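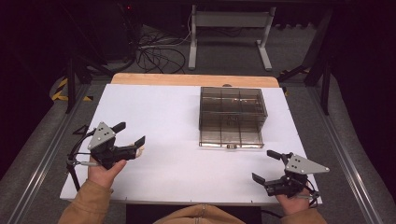 **Two pairs of grippers, one drawer box: a talk with the person who runs the bench at Ilen**

Notes from a Sunday call, cleaned up a bit. The engineer asked to stay unnamed, fine by me. Works at Ilen, four years on hand-held grippers, before that on packaging machines. We talked for most of the afternoon and I've cut it way down.

First question was the obvious one. Why compare two hand-held gripper sets at all when the arm is what ends up doing the job?

"Because the arm only gets what the hand gave it," the engineer said. "If the tool makes me move weird, I record weird. Then you look at the arm three weeks later and wonder why it goes in sideways."

The two sets are the Anda, which the lab has had since last winter, and the newer Flirkisard, on loan until the end of November. Same size class. Both run off the same controller, which took some doing. The Anda closes on a trigger, the Flirkisard on a thumb slide, and that turned out to be most of the conversation.

"Thumb slide is faster. I'll say that first so nobody writes to me. But by the end of a session my thumb is done. With a trigger you can rest on it. With the slide you're holding the position yourself, all the time, and it creeps."

Creeps how?

"You think you're open and you're at eighty percent open. Go for a handle and you clip it with the fingertip."

They ran 184 takes in total, split down the middle between the sets. Three operators. The tasks were all drawer and box stuff, open this, put that in, close it again. I asked why drawers. Everybody does drawers.

"Everybody does drawers since drawers are mean. A thin bar handle, not much room behind it. You have to get one finger in, pull straight, and not drag the whole cabinet with you. A cup is a vacation."

And the cabinet is light, which makes it worse. Pull at a small angle and it walks across the table. One operator fixed this by bracing with the other hand, the second one by pulling really slow, third one just let it walk. All three kept it up for both sets, so at least the comparison is fair on that.

The clear plastic was the engineer's own idea and there seems to be some regret about it.

"I wanted to see inside from the wrist camera. Great, I can see inside. I can also see every light in the room. Through two walls. Depth was garbage on it, we gave up on depth the first day."

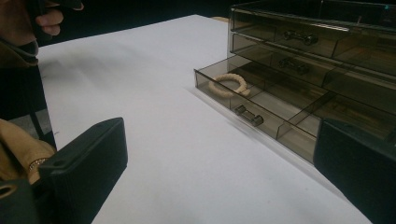

The wrist view is where the two sets really come apart, according to the engineer. On the Anda the camera sits further back and you get both fingers and plenty of table. Flirkisard moves it closer in and tilts it down. Good for seeing the tip touch something. Bad for knowing where you are.

"With the tilted one you lose the top of the thing you're working on. Say you have the bottom drawer out. Is the one over it open or closed? Depends where you stand. A person remembers. The policy has maybe a second of history and that's it."

So the wider view wins?

"For drawers, yes. For picking up something soft I'd go the other way. Rope, cord, anything like that, you want to be close. A rope ring lying flat in a tray has basically no height. From far off you can't tell if your fingers are above it or already on the floor of the drawer."

They use a cord loop for that part. The task: out of the drawer, onto the table, back into the drawer. It's the hardest one on the list, and the failures were not evenly spread. Anda missed the grasp 16 times. Flirkisard 6. I asked for the numbers twice because it sounded like a big gap for two tools that look so alike.

"It's the tips. Nothing clever. Flirkisard tips are narrower and they give a little. Anda tips are blocky, you can't get under the cord, you have to pinch it from the top and hope. We printed narrower tips for the Anda afterwards and I think most of that gap goes away. Haven't run it properly so don't write that it does."

Noted. Not writing that it does.

On weight, short answer. The Flirkisard is lighter in the hand, the cables pull it backwards, you end up fighting the cables. "Weight on paper is the wrong number. Hang the cables on it, then weigh it." The lab now clips them at the elbow. Helps. Not a lot.

Controllers, a bit longer. The old box dropped a packet now and then and the finger position would freeze for a moment, then jump. You don't feel it while you're recording. You find it later in the log. The engineer switched both sets to an Abbasi board halfway through setup and re-did the calibration from zero, which cost a full day and some bad language.

"Do the clock sync before anything. Before you mount the camera, before you argue about tips. Left hand and right hand have to agree on what time it is. Ours didn't, by a tiny bit, and two-handed takes looked like one person handing stuff to a slightly late twin."

Did any of those early takes survive?

"No. Threw them out. They aren't in the 184."

I also wanted to know about tracking, seeing as the hands move around a lot more than an arm would. The engineer says it's fine over the table and gets worse when you lean in and cover things with your own body. Tall operators had it less. There's now a habit of starting every take with both grippers held out apart for a moment so the system gets a clean look at them. New people forget, and you end up with a first second that's useless.

Last thing, I asked which set they'd buy if the money was there for only one.

Long pause. "Anda body, Flirkisard tips. Can I say that?"

Not really, no.

"Then the Anda. I can print tips. I can't print a new thumb."

The loaner goes back at the end of the month. Before then they want one more round on the cord loop with the narrow tips, same three operators, adn the trigger spring backed off a little. I'll add the numbers here when I get them.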